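Sorting small parts: speaker notes
Repair evening series, July. Talk length: longer than you'd like.

Opening

Say hello. Wait for the chairs to stop scraping. Thank Thilini Dissanayake for the projector, and Solange Dufour for the biscuits, which I'm told are for afterwards.

Then straight in. I have taken apart a great many small electrical things in my life and put most of them back together. The failures had little to do with soldering. They came from a motor under the fridge, or a connector I had put somewhere safe. Somewhere safe is a place I have never managed to find twice.

So tonight is about trays. I did offer the organisers a talk on lithium charging and they chose trays. Draw your own conclusions about my views on lithium charging.

Why bins at all

Pause for the man who says he uses a saucer. There is always one, and he is always sitting near the front. Saucers are fine for two screws. After that they are a salad.

What I want in a bin: a flat bottom, a rim high enough to stop a roller, and a colour that no part is ever likely to be. Orange-yellow does well. A thin black lead shows up on it from across the room. On my old grey tray (a Tromuren, much loved, now holding seed packets) the same lead simply went into hiding.

Vibration motors are the test. They are little silver cylinders, they roll, and each trails wires that will knot themselves to the neighbour's given half a minute alone. Give them a bin to themselves and leave some room between them. Four in a bin that size is comfortable.
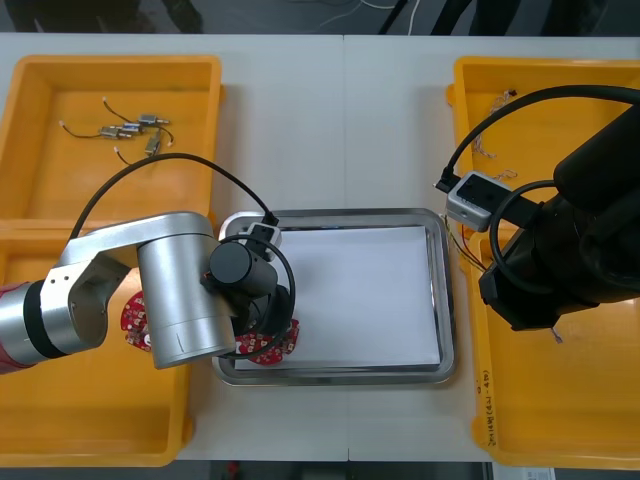 Wires, and the living with them

Ask who has a drawer of wires. Let them confess. Ask who has ever used anything out of it. Move on quickly before it gets sad.

My rule is that wires get the emptiest bin and the boards get their own. People do it the other way round, on the grounds that wires are cheap and boards matter. But a board lies where you put it. A wire has ambitions. It will hook itself under a component and bring the whole board along when you lift it.

Twisted pairs stay twisted. If the maker went to the trouble of winding green round yellow, leave it wound, however much your fingers want something to do during the news. Lay lengths side by side in long easy curves, with no sharp folds. Do not wrap them round your hand. I spent years wrapping them round my hand and then wondering why they sprang open like a surprised cat.

Colour: keep bundles together by what they came off. Sorting by colour looks lovely and tells you nothing at all when you need to put the thing back. I once had a beautiful rainbow and a radio that has not spoken since.

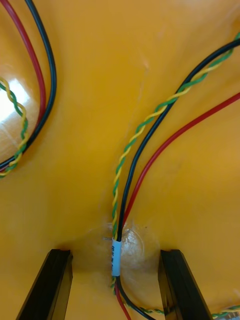 Dinesh Khondokar objects to all of this and wants it read out, so read it out: he has kept every wire he owns in one biscuit tin for years, he finds what he needs by tipping it on to the carpet, and he considers bins a way of spending money on the feeling of being organised. He adds that the tin was free.

Let them laugh. Then point out that Dinesh has borrowed wires from me three times this year. Do not look at Dinesh.

The middle tray

Slow down here, it's the useful part.

Bins at the sides are for waiting. The tray in the middle is for the job in hand, and for nothing else: no tea, no glasses, no interesting thing you found while looking for another thing. Mine is stainless steel with a rolled rim, and I line it with a sheet of plain white paper. Steel is shiny and a small part on a shiny surface has a twin, and you will reach for the twin.

Paper can also be written on. Draw an arrow for which way round the board sat. Note which connector went where. When the job is finished, date the sheet and fold it into the box with the thing you mended.

One board on the paper at a time, with the wires that belong to it next to it. A second board waits in its bin, however alike the two may look. Alike is the problem.

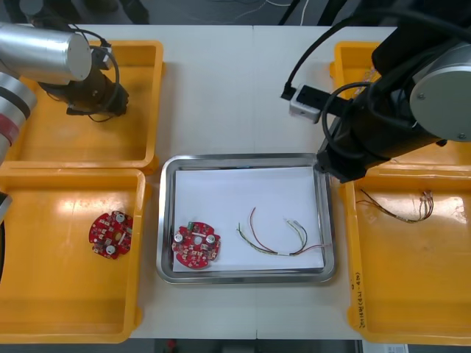 Clearing down is the bit I'd skip if I were you, and I'd be sorry by breakfast. Everything on the paper either goes back in the thing it came from or back in its bin. Stack nothing on top of a board with tall parts standing up off it. Lids if you have them. Fadwa Samir uses shower caps, and I have stopped being superior about it.

Questions

Likely ones: where to buy bins (anywhere, take a motor with you and see if it rolls over the rim), whether ice cube trays will do (for screws, yes), whether I sell anything (no).

If Ashraful Weerakoon asks about magnets, say there isn't time. Biscuits.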